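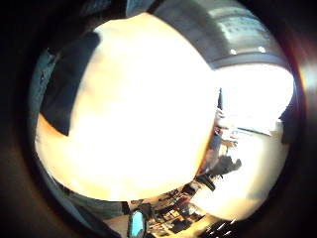 Day Trips and the Zokville Winter Arts Festival: Do Visitors Leave Town?
Project report by Loukia Margaritis and Prodromos Liapis
Apr 22, 2023

1. Background

The festival brochure says that visitors "spill out" into the countryside and spend money there. We wanted to know if they do. The claim comes up every December and we could not find a source for it.

2. What we did

We interviewed 40 festival visitors outside the Vlachopoulos concert hall over two evenings and asked where they had been that day. We also spoke to Eino Kuusisto, who runs the walking tours at Brallell Gardens, and to Panagiotis Koutsoukos at the bus company.

3. Results

Of the 40 visitors, 19 had never heard of Brallell Gardens. Only nine had left town at all, and two of those had gone to see relatives, so we doubt they should count as day trippers. Most of the rest spent their free hours in cafes near the hall.

Kuusisto told us festival week is "a bit busier" but keeps no daily figures. Koutsoukos said the extra Sunday bus runs mostly empty. The brochure calls this bus "popular."

4. Problems

Our sample is small and everyone in it was standing in line for an evening concert. People who had gone out for the day and stayed out would not have been there to ask. It also rained on the second evening and several people cut their answers short.

Our teacher, Pantelis Psarras, thinks we were too hard on the brochure. We still think a claim like that needs a number behind it.

5. Next steps

We would repeat the interviews at the bus stop in the morning and ask the gardens to log ticket sales by day.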